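Collecting Demonstrations for Manipulation
Handout 4 - What counts as an example?
Course staff: Horácio Sequeira, Olga Pacheco
Revised 2019-04-05

Bring this with you to the lab session. It replaces the handout from August, which repeated claims about data that I no longer believe.

1. The usual story

The usual story goes like this. A person drives the robot through a task, the cameras and joints are recorded, and the recordings go into a training set. Do this enough times and the policy learns the task. Want it to work better? Collect more.

I would like you to doubt nearly every part of that. "Enough" is seldom defined before collecting starts. "The task" is usually one toaster on one table. And "more" tends to mean the same person repeating the same motion until lunch.

Our own set, Clamari, has 681 recorded episodes of kitchen work. That sounds healthy until you ask how many of them differ in a way the policy would care about. Nuno Frade tried to answer this last term by sorting episodes by starting layout, and he gave up on one shelf of the results because the notes did not say where anything had been placed. The number 681 tells you how long people sat at the controls. I wouldn't read much else into it.

2. A case to argue over: bread and toaster

The task is written as "put the bread in the toaster." Before you read on, write down what you would need to see in an episode to call it a success. Then compare with the person next to you. In past groups the answers have not matched.

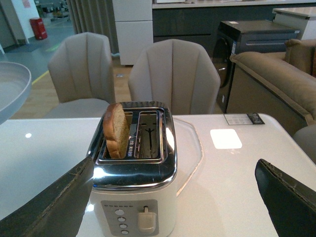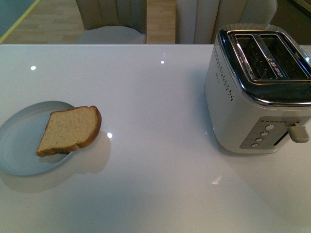
Figure 1. Bread and toaster task. First picture: view from the wrist, one slice standing in the left slot. Second picture: view from head height, the slice on the plate and both slots empty.

Some points for discussion.

The first view shows the near ends of the slots well and the plate hardly at all. The second shows the plate and the slice, but the toaster runs out of view on the right. A policy given only one of these is solving a different problem from the one you think you set. Students often propose adding a third camera. Maybe. Tell me first what it would see that these two don't.

The tabletop is glossy. There are bright spots on it in both views, and the chrome on the toaster throws back more. I have heard it said that a large network will "just learn to ignore" reflections. It might. It might also learn that a certain glare spot means the slot is close, and you won't find out until someone changes the lamps. Keep the lighting notes with the episode.

Neither picture tells you whether the episode was any good. Bread standing in a slot could follow a clean insertion or a third try with a nudge at the end. If failed tries are trimmed out, the policy never sees how to recover. Madalena Teixeira argues for keeping them all with a label. Ronaldo Tan argues that mixed data makes for a timid robot. Neither has run the comparison properly, and until one of them does I'd treat both as opinions.

3. Rules for the lab

Each pair records 10 episodes. After every 5, swap operators.

Write the success condition before the first episode and do not edit it afterward.

Move the plate or the toaster between episodes and note the new position. "Random" is not a position.

Keep failures. Mark them as failures.

Stop if you catch yourself getting fast. Smooth, hurried episodes look great on playback and cover very little ground.

4. For next time

Read the Grunel notes on operator habits, sections 1 and 2. Their charts are handsome - check what the axes are before you admire them. Then write one page: pick a claim from the notes and describe the smallest set of episodes that could prove it wrong. Hand it in to Olga at the start of the session.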